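Le bouton de placard, juge de paix des pinces

Chez Cesholm, on commence toujours la visite par la vidéo. Un bras, une cuisine, un placard qui s'ouvre. La musique est jolie. Quand je demande combien de prises il a fallu, Thabiso Molefe sourit et me propose un café.

J'étais venu pour un comparatif. Deux pinces à mors parallèles, la Koseck et la Wukel, montées tour à tour sur le même bras et confrontées à la même corvée : saisir un petit bouton de porte et tirer. La première coûte 700 euros, la seconde 2000. L'écart mérite qu'on s'y arrête, d'autant que les deux fiches techniques promettent à peu près la même chose, avec les mêmes adjectifs.

Premier étonnement, l'essentiel du match se joue dans un simulateur. Les meubles sont virtuels, le bois aussi, et la pince y dispose d'un temps de travail qu'aucun atelier ne lui accorderait. « On y fait en une nuit ce qui nous prendrait un mois sur le banc », plaide Molefe. Je veux bien le croire. Reste à savoir ce qu'on a fait, au juste, pendant cette nuit.

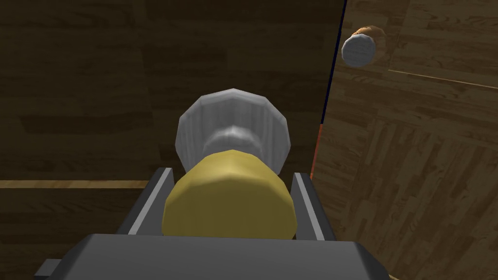

Bo-ram Wi, qui a écrit le contrôleur, est plus prudente que la plaquette. Le frottement, dit-elle, est un nombre qu'elle choisit. Trop bas, les deux pinces glissent. Trop haut, elles deviennent géniales toutes les deux. Elle a fini par retenir une valeur intermédiaire, calée sur quelques mesures faites à la main en novembre, et elle reconnaît que ce choix pèse davantage sur le classement que la forme des doigts. Cette phrase ne figure pas dans le rapport remis aux clients.

Les chiffres, donc. Sur 118 essais par pince, la Koseck et la Wukel se tiennent dans un mouchoir tant que le bras arrive bien en face. L'écart apparaît quand on décale l'approche de 20 millimètres : la Wukel, dont la course est plus longue, rattrape une partie de l'erreur, la Koseck vient buter contre le bouton et pousse la porte au lieu de la tirer. C'est un vrai avantage. Vaut-il 1300 euros ? Une caméra mieux placée sur le poignet réglerait sans doute une bonne part du problème pour moins cher, et Pieter Ndlovu, l'intégrateur de Pretorius venu assister aux essais, le dit sans détour. Il est vrai qu'il vend aussi des caméras.

La caméra, parlons-en. Celle du simulateur regarde par-dessus la pince, et au moment décisif les doigts occupent une belle portion de ce qu'elle voit. Le contrôleur doit alors se débrouiller avec ce qui dépasse. Dans le monde réel s'ajouteraient les reflets, la poussière, un câble qui pend. Wi travaille sur une seconde vue, placée à hauteur d'épaule. Elle n'était pas branchée lors de mon passage.

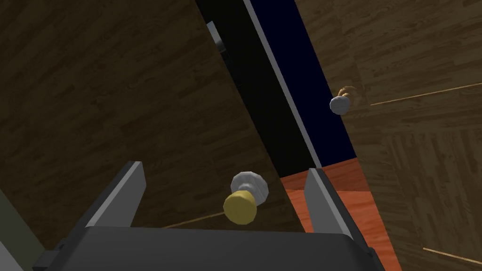 Pince ouverte face au bouton du placard, dans le simulateur.

J'ai demandé à voir la même manœuvre sur du vrai bois. On m'a montré un caisson de cuisine, vissé à un établi, et la Koseck a ouvert la porte au troisième essai. La Wukel était en révision. Impossible, dans ces conditions, de désigner un vainqueur – et je me méfierais de quiconque le ferait à partir des seules courbes qu'on m'a remises.

Molefe annonce une campagne sur bras réel, avec des boutons de plusieurs diamètres et des charnières un peu dures. Si elle est publiée en entier, ratés compris, je reviendrai volontiers boire son café. En attendant, à qui doit équiper un labo cette année, je conseillerais la moins chère des deux et de garder la différence pour les doigts de rechange.

Avril 2018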